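Print this page | E-mail this page

Clear Enough to See Through: Reused Plastic Tubs in the Share House Pantry
Student project report, Household Materials elective, second semester

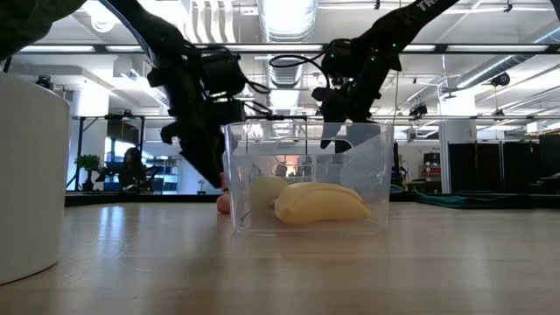
Dardo Medina told us in our first tutorial that we'd picked a topic everyone thinks they already know, and that we had better find out what people do with their tubs before we told them what they should do. Fair call! We had turned up with a plan to rank storage containers by price and we went home and tore most of it up.

What we ended up with is a project on food storage in share houses, and specifically on whether being able to see the food changes how much of it gets thrown in the bin. Our households were all in Sundedgate, within walking distance of campus, and they ranged from a pair of cousins in a flat to a seven-bedroom place with two fridges and a fair bit of tension over the good shelf.

How we did it

We signed up 30 households in February. Each one kept a tally sheet on the fridge door and wrote down every item that went in the bin or the compost, what it had been stored in, and whether anyone remembered it was there. That last column was a late addition and it turned out to be our favourite part of the whole project. People wrote the best things in it. "Thought it was Huvby's hummus" came up on more than one sheet (Huvby being the deli on the corner, whose white tubs get washed and reused by half the suburb).

For the first half, households carried on as normal. For the second half we swapped their opaque tubs for clear ones of much the same size, and asked them to change nothing else. No labels, no meal planning, no fridge clean-outs. We were pretty strict about that, and a few people grumbled because they'd been hoping we would come and tidy the pantry for them.

What we found

Across the whole project the sheets recorded 1307 discarded items. We left 232 of them out of the comparison, mostly because the container column was blank or the handwriting beat us. Of the rest, leftovers made up the biggest group by a long way, followed by cut vegetables and then cooked rice, which seems to be made in enormous batches by every student in the city.

Leftovers in clear tubs were thrown out less often than leftovers in opaque ones. We were thrilled with that result until we broke it down by shelf and saw that most of the difference came from the top and middle shelves. On the bottom shelf, behind the milk, a clear tub did no better than an ice cream container with the lid taped on. If you can't see the tub, you can't see through it either.

Dry goods hardly changed at all. Flour, lentils and pasta were being thrown out for moths and for people moving house, and no container was going to fix the second one.

One thing we didn't expect was how attached people are to their old tubs. Several households asked for the opaque ones back at the end – they stack better, they don't show turmeric stains, and you can lend one out without caring if it comes home. We had written "preference" on our survey as a single tick box and really should have given it a full page.

Problems with the method

Two households dropped out of the second half and we kept their first-half sheets in, which makes the two halves slightly uneven. The weather also cooled off between the halves, so some of the change may come down to people eating more soup. We'd love to run it again with half the households starting on clear tubs and half on opaque.

We also never weighed anything. A single olive and a whole lasagne each count as one item on our sheets, and yes, somebody did record a single olive.

Where to next

The Quezada Street co-op has asked for a copy of the tally sheet to use in its own kitchen, and we've sent it over with the shelf column moved to the front. Next semester two of us are carrying on with the bottom shelf problem, starting with shallow trays that slide out.

Raw tallies and the blank sheet are in the appendix folder at the Stestotero library desk.

This site uses cookies to remember your settings. Accept | Manage cookies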